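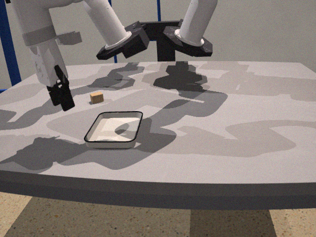

Ximena Medrano has heard the pitch for the emergency grant fund three times, and she still wants to know who gets turned down.

"They put 146 students on the poster," said Medrano, a second-year accounting student at Bittencourt Community College. "Fine. How many asked? I went to the desk, I sent the email, and I got a link to the poster."

The Zamness Fund, run by the student association out of a shared office on the second floor of Grasel Hall, gives one-time grants to students who come up short on rent, car repairs or books. It is paid for by a line on the student fee bill and by whatever the spring raffle brings in. Last year it gave out grants to 146 students. The association's flyer calls it "help in a hurry."

Medrano applied in October, after her transmission went. She got the money, all of it, and she is quick to say so. What bothers her is the five weeks it took.

"By then I'd borrowed from my aunt," she said. "So the grant went to my aunt. She was very happy with the college."

She doesn't blame the people reading the forms. Most of them are students too, she said, with midterms of their own. But she has trouble with the form, which asks for two letters and a bank statement, and with a rule that says the money can't go toward a bill that is already paid. If the answer comes after the due date, she said, a student who did the sensible thing and found the cash somewhere else is technically out of luck. Her own bill was marked paid by the time the check was cut. She pointed that out at the window and was told to sign anyway.

The association plans to move applications to an online system called Flitum before next fall. Its announcement promises faster decisions. Medrano read it on her phone between classes and came away unimpressed.

"Faster than what? They don't publish how long it takes now," she said. "You could shave off a day and call it faster. I'd like to see a number before and a number after, and then I'll clap."

She has the same complaint about the raffle. Tickets sold well this year and the event cleared $3,139, according to the association's newsletter, with a dinner and music in the cafeteria. Medrano bought a ticket and ate the lasagna. She would like to know whether the figure is before or after the band was paid, a question the newsletter leaves alone.

Asked what she would change, she started with the letters. One should be plenty for a request under $1,000, she said, and a repair estimate ought to count as one. She would also like the fund to post its turndowns every term, with the reasons and without names.

Would she run for a seat on the association herself? She laughed at that — she works Sunday mornings and most evenings, and transfers in the spring if her credits hold up.

"I'm not against it," she said of the fund. "I paid into it, I got paid out of it. I just keep books for a class, and if I turned in books like that I'd get them back."

Applications for the spring term are still on paper, at the Grasel Hall window.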